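Jeltutik: notes on everyday carpets

README

Welcome, and thank you for looking in. Jeltutik is a small collection of notes about the carpets people walk on at work, at home and in shared rooms, and in particular the grey ones, which get very little attention for something so many of us spend our days on top of. It began as a page of scribbles about one floor in Preltbridge and has grown, a bit at a time, into a proper folder with a file for each room. Please make yourself at home in it.

What is in the folder

There are 11 room files, all plain text, and a list of words called words.txt. Each room file gives the colour of the carpet as the writer would say it out loud, a few lines on the texture, and then anything else that seemed worth keeping: how the light falls in the afternoon, which corner the chairs get dragged across, what was once spilt by the door. Some files are long and some are barely a paragraph. I have left them that way, as I'd sooner have a short honest note than a padded one.
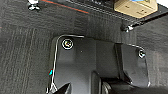

Grey carpet with a textured surface, behind a dark grey housing.

How the colours are written

Grey is harder than it sounds! In the early files everything was simply "grey", and when I came back to them in January I couldn't tell one floor from the next. We now use 8 words for it, from "pebble" at the pale end to "charcoal" at the dark end, and they are all explained in words.txt. If a carpet has a second colour in it, put the main one first and the other after a comma. If you are torn between two greys, write both down and say you were torn — that is useful to the next person too.

Do look at the floor twice, once in the morning and once with the lamps on. The Trevaskis file has one carpet under two different names for exactly this reason, and I have kept both.

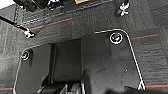
Texture is the part I enjoy most, and I'm afraid it shows in the length of the entries. Get down close and have a proper look before you write anything. Are there loops, or is the pile cut? Does it look the same from both ends of the room? Lines and stripes go in their own entry, with their colours, and it helps to say which way they run and from where you were standing. Tile joins belong there as well, if you can find them, though on a dark floor they can be very shy.

Known gaps

Stairs are missing altogether, and so are rugs. The Vorncombe file stops halfway down the corridor and picks up again in the far room, and I would dearly like to have the bit in between. Nothing in the folder should be used to match a replacement carpet, as the colour words are ours and no shop will know them. 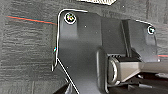
A reader wrote in to ask whether "coarse" and "rough" could be joined into one word, as she had used them interchangeably in her own file and suspected others had too. I think she is right about the muddle, but I would like to keep both for now: "coarse" for how a carpet looks, "rough" for how it feels under the hand. Both entries in words.txt now say so.

Adding a room

Copy blank.txt, rename it after the room, and fill in what you can. Leave the rest empty.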